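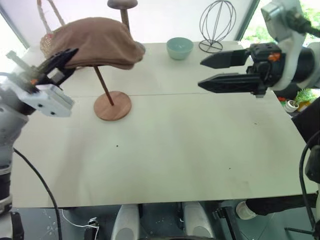
**Figure 1.** Flat cap on a wooden hat stand.

### 4.2 Pass-Protection Grades and Lineup Continuity

We next test whether the number of snaps five linemen have played together predicts pressure rate once individual grades are held fixed. The sample holds 1,045 games from the Drenivo charting set. Games in which any starter left before halftime are dropped, as are games with fewer than 12 dropbacks.

Continuity is the count of shared snaps before kickoff, capped at 800. The cap follows Menon, where the curve is flat past that point. Individual grades come from Pluveseo and are averaged over the five starters with equal weight – a choice that treats center and tackle alike, and one we relax in Section 4.4.

Lineups at the cap allowed pressure less often than lineups in the lowest quarter of the sample. The gap narrows when quarterback time to throw is added to the model, but keeps its sign. Interior changes cost more than a change at either tackle spot. Two graders working separately agreed on 92 percent of pressure calls; the rest were settled by a third.

The Virkel adjustment for opponent strength was applied to all models. Leaving it out widens the error bands and does not change the order of the terms.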